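最終更新：9月

チケット2378：午後に収録した実演データがZurnentで大量に不採用になる件
9月　記録：ピーター・ンクナ（Etville作業所　収録担当）

状態：対応済み（一部は経過観察）
対象：手持ちグリッパーによる収録、Zurnentの取り込み処理、Masilelaセルへの反映
優先度：高（途中で中から変更）

■ 申告内容

午後の組が録った実演が、翌朝の取り込み結果でほとんど「不採用」になっている。午前の組の分は普段どおり通っている。作業内容は同じ小物の箱詰めで、使っているグリッパーも手順書も同じ。

最初の申告は午後の組の班長から口頭で受けた。本人の言い方では「ちゃんとやっているのに、朝来ると全部バツになっている」。Zurnentの画面で確認したところ、前日の午後に録った24本のうち19本が不採用だった。理由欄はどれも「開度推定エラー」となっている。

開度というのは、グリッパーの指がどれだけ開いているかの値のこと。手持ちグリッパーにはモーターが入っておらず、人が手で握って開け閉めする。指に付いているマーカーをカメラの映像から読み取り、その位置から開き具合を計算している。マーカーが読めない区間が長いと、その実演は学習に回せない。

■ 影響

(1) Masilelaセルの更新が止まっている。セルのアームは、こちらで録った実演をもとに箱詰めの動きを覚える。新しい品目の分が足りないので、その品目はまだ全部手で詰めている。
(2) 午後の組が録り直しをしている。録り直しの時間は本来、出荷前の検品に当てるはずだった。
(3) 週の集計に採用本数が組ごとに出るので、午後の組の数字だけが悪く見える。

(3)は申告の時点では影響に数えていなかった。後で書くが、現場ではこれがいちばんこじれていた。

■ 環境

収録場所は作業場一階の共用エリア。テーブルで箱詰めの実演をする。壁の一面は大きな窓。天井の照明は終日点灯。
グリッパーは複数台あり、組で共用。記録用のソフトはZurnentの標準版で、設定は導入時にClurkeckの担当者が入れたものから変えていない。
取り込みは夜間にまとめて実行。結果は翌朝に出る。

■ 調査の記録

【一日目　午前】
まずソフト側を見た。Zurnentの処理ログに異常終了はない。不採用になった実演も最後まで読み込まれていて、開度の計算のところで「有効フレーム不足」と出ている。ファイルが壊れているわけではなさそうだった。

午前の組の実演を同じ設定でもう一度流したら、全部前回と同じ結果になった。処理が日によって揺れている線は消した。

【一日目　午後】
午後の組が使っているグリッパーを疑った。共用なので、午前の組と午後の組で同じものを使っているはずだが、実際には各自が手になじんだものを選んで取っている。貸出の記録はなかった。

午前に問題の出なかったグリッパーを取り置き、午後の組に渡して録ってもらった。翌朝の結果はやはり不採用が多かった。グリッパー本体が原因という見込みは外れ。

このとき、貸出表を作って名前と台を書いてもらうことにした。反発があった。「だれの失敗か調べるための表か」と聞かれ、台の点検のためだと答えたが、納得した顔ではなかった。表は今も続けているが、名前の欄はなくして、組と台だけを書く形に変えてある。

【二日目　午前】
マーカーの汚れと傷を確認。何台かは端に擦れがあったが、読み取りの試験ではどれも通った。パッドの粉が付いている台があったので拭いた。拭いた前後で読み取りに違いは出なかった。

手順書の「収録前の確認」にマーカーの清掃が入っていなかったので追記した。今回の原因とは別。

【二日目　午後】
午後の組の持ち方を見た。ここで少し時間を無駄にした。

手順書では、カメラを手前に寝かせすぎないようにと書いてある。午後の組のベテラン二人は、箱の奥に入れるときに手首を返して、グリッパーを大きく起こす癖がある。癖と書いたが、本人たちに言わせると、箱の縁に品物を当てないための動きで、手で詰めていたころからそうしている。

これが原因だと考え、手首を返さないように頼んだ。翌朝の結果は少しだけよくなったが、不採用が多いことに変わりはなかった。しかも、返さないようにすると品物が縁に引っかかり、実演そのものが下手になった。見ていて分かるくらいぎこちない。これをアームに覚えさせたら、アームも引っかけるようになる。

頼んだことは取り消した。二人には謝った。

【三日目　午前】
Clurkeckのサポート窓口に問い合わせ。ログと不採用の実演を三本送った。返答までの間に、自分でも映像を開いて一本ずつ見ることにした。それまでは理由欄の文字しか見ていなかった。最初にやるべきだった。

映像を見ると、マーカーの白いところが飛んで、黒い枠との境が溶けている区間があった。そうなるのは決まって、グリッパーを起こして窓のある側へ向けたときだった。午前の実演では同じ向きにしても境がはっきり残っている。

【三日目　午後】
エンゲルブレヒトさん（Clurkeck　サポート）から電話。以下、要点。

・三本とも、マーカーの読み取りが露出の変動で落ちている。
・標準の設定では露出が自動になっている。窓からの光が強い時間帯に、画面の暗い部分に引っ張られて全体が明るくなりすぎることがある。
・露出の上限を下げれば改善する見込み。ただし下げすぎると箱の中が暗くなり、別の理由で落ちる。
・できれば収録する向きも変えてほしい。

こちらから、午前は大丈夫なのに午後だけ起きる理由を聞いた。窓の向きを聞かれ、西だと答えたら、それですねと言われた。

【四日目　午前】
取り込み待ちの状態を確認した。再処理をかければ救える分があるか試すため、ため込まれている実演を数えたところ、900を超える本数が「保留」で残っていた。不採用とは別に、判定が境目のものが保留に入る。保留の画面は権限のある者にしか見えない設定で、現場の誰も存在を知らなかった。自分も知らなかった。

午後の組が録ったもののうち、かなりの部分がここに入っていた。録り直しをしていた分と中身が重なっている。つまり、再処理すれば使えたかもしれないものを、もう一度手で録っていたことになる。

【四日目　午後】
Engelbrecht氏と画面を共有して設定を変更。

変更前：露出　自動（上限なし）
変更後：露出　自動（上限あり、窓際用の値）

テーブルの使い方も変えた。実演する人が窓を背にも正面にもせず、横に受ける位置に立つ。床にテープで足の位置を示した。西日の時間に限ってブラインドを下ろす案も出たが、奥で検品している人の手元が暗くなるので見送り。

【五日目　朝】
前日午後の分の取り込み結果を確認。開度推定エラーによる不採用は出なかった。ベテラン二人の、手首を返す実演も通っている。

■ 原因

直接の原因は、午後の西日でカメラの自動露出がずれ、マーカーの読み取りが途切れたこと。

見つけるのが遅れた原因として、次のものがある。

・不採用の理由が「開度推定エラー」としか出ず、現場には握り方の問題に読めた。
・結果が翌朝まで出ないので、録った人がその場で直せなかった。
・保留の一覧が現場から見えなかった。
・自分が映像を見る前に、人と台を疑った。

■ 対処の手順（同じ症状が出たとき用）

1. Zurnentの取り込み結果で、不採用の時間帯を見る。特定の時間帯に固まっていれば、人や台を調べる前に次へ進む。
2. 不採用の実演を二、三本開き、マーカーが映像の中ではっきり見えるか確かめる。白飛び、影、指での隠れのどれかを書き留める。
3. 白飛びの場合は、露出の設定が「上限あり」になっているか確認。ソフトの更新後は標準に戻っていることがある。
4. 足の位置のテープから外れていないか確認。テーブルを動かした場合はテープも貼り直す。
5. 保留の一覧を開き、同じ時間帯の分がないか見る。あれば録り直しをせずに再処理をかける。
6. それでも落ちるときはClurkeckへ。ログだけでなく実演も一緒に送ること。

マーカーの張り替えは自分たちでやらない。位置がずれると開度の値が全部ずれる。

■ 恒久対応

(済) 露出の設定変更
(済) 立ち位置の変更
(済) 保留の一覧の閲覧権限を各組の班長に付与
(済) 手順書にマーカーの清掃と、理由欄の読み方を追記
(依頼中) 収録の直後にマーカーの読み取り率だけでも手元で出す機能。Clurkeckで検討中。時期の回答はまだない。
(未) 組ごとの採用本数を週の集計から外す件。下に書く。

■ 作業のやり方に関わること

ここからは不具合の記録から外れるが、同じチケットに残しておくように言われたので書く。

Masilelaセルが入る前、この作業所の箱詰めは全員が手でやっていた。今は、決まった形の品目はアームが詰め、形のそろわないものと新しい品目を人が詰めている。それに加えて、新しい品目をアームに覚えさせるための実演が、詰める側の人の仕事になった。

この実演を、会社は最初「空いた時間にやるもの」として扱っていた。実際には空いた時間にはできない。グリッパーを持った手では普段の箱詰めの速さは出ないし、途中で話しかけられると録り直しになる。見た目には同じ品物を出したり入れたりしているだけなので、通りかかった人に暇だと思われる。これは複数の人から聞いた。

そこへ採用本数の集計が入った。もともとは取り込みの調子を見るために出していた数字で、人の成績を見るつもりはなかったと聞いている。ただ、掲示板に組の名前と並べて貼れば、成績に見える。今回、午後の組は日の当たり方のせいで低い数字を出され、それを取り戻そうと検品の時間を削って録り直していた。検品が遅れて、出荷の組に残業が出た日もある。

午後の組の班長の話。「機械に仕事を取られるのは、まあ前から言われていたから覚悟していた。機械に教えるのが下手だと言われるとは思わなかった」

それから、手首を返す動きのこと。手順書どおりにやれという自分の頼みは、採用本数を上げるという意味では少しだけ効いた。効いたから余計にまずかった。あのまま続けていたら、二人が長年かけて身につけた詰め方を抜いた実演ばかりが残り、アームはそれを覚え、あとから入る人はアームの動きを手本にすることになる。すでに新人の一人が、セルの動きを見て詰め方を覚えていると言っていた。

手首の負担についても申告が二件ある。グリッパーは軽いが、持ったまま腕を浮かせている時間が長い。収録を続ける時間に上限がなかったので、途中で箱詰めと交代する形に変えた。どのくらいで交代するかは組に任せている。午前の組は短めに回していて、午後の組は区切りのいいところまで一人でやりたいという人が多い。そろえる必要は感じていない。

採用本数の掲示は、今は外してある。外すことを正式に決めたわけではなく、自分がはがしただけなので、戻せと言われる可能性はある。所長には話した。本数の代わりに、落ちた理由の内訳を貼る案を出していて、返事待ち。

実演の時間を勤務表に「収録」として書く件は通った。来月の表から入る。

■ 再処理の結果（追記）

保留分の再処理は、夜間の取り込みに混ぜて数日かけて流した。露出がひどくずれている区間を切り落とせば使えるものが多く、新しい品目の分はこれで足りた。録り直しの予定は取り消した。

Masilelaセルに反映したあと、最初の朝はベテラン二人に横で見てもらった。アームが箱の奥で品物を傾けるところで、一人が「これ、おれのやり方だ」と言い、もう一人は自分のだと言って譲らなかった。どちらの実演も入っているので、こちらでは判定できない。

アームが縁に当てることはまだときどきある。底の浅い箱で起きやすい。別のチケットに切り出した。

■ 残っている問題

・ソフトの更新で露出の設定が戻るかどうか、Clurkeckに確認中。戻る場合は更新の手順書に確認を入れる。
・曇りの日の午後に、箱の中が暗くて落ちるものが少し出ている。露出の上限をもう少し上げる余地があるかもしれない。西日の季節が終わるまで待って調整する。
・共用エリアなので、人の出入りが多い時間は収録しにくい。間仕切りを増やす話が出ているが、午後の組からは、囲われると奥で何をしているのか余計に分からなくなると反対の声がある。自分も今のところ反対。
・休憩のときにグリッパーをテーブルに置きっぱなしにすると、掃除用のスプレーがマーカーにかかることがある。置き場所を決める。

■ コメント

梱包・午前の組
理由欄の読み方が手順書に入ったのは助かります。今まで「開度」が何のことか知らないまま録っていました。握る強さのことだと思っていた人、うちの組に三人います。

V. Engelbrecht（Clurkeck）
露出の件、更新で設定が戻るかどうかを開発に確認しています。現時点では、更新の前に設定の書き出しを取っておいてください。書き出しは管理画面の「収録」の下にあります。保留の一覧が初期状態で現場に見えない点は、ほかの導入先からも要望があったので合わせて伝えました。

出荷担当
残業の話を書いてくれてよかった。こっちは検品が遅れている理由を聞かされていなかったので、午後の人たちにきつい言い方をしました。次からは録り直しが入る日は朝のうちに教えてください。それだけで段取りが変わります。

午後の組・班長
テープ、もうはがれかけています。床を拭くとめくれるので別の貼り方にしてほしい。あと、貸出表の鉛筆がいつもない。

ピーター・ンクナ
テープは床用のものを注文しました。届くまでは端を押さえて使ってください。鉛筆はひもで表に付けておきます。録り直しの予定は、決まった時点で出荷にも連絡を入れるようにします。収録の時間に作業場へ来る人には、実演中の人に声をかける前に、手が止まるまで待ってもらうよう班長から伝えてください。

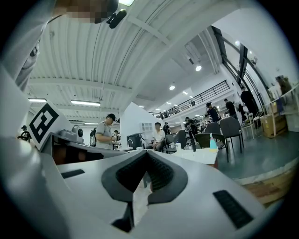

グリッパーの置き場所は、テーブルの上をやめて棚にするつもりです。午前と午後で使いやすい高さの意見が割れているので、引き継ぎのときに両方の組で決めてもらえますか。決まったら手順書の該当箇所を直して、このチケットを閉じます。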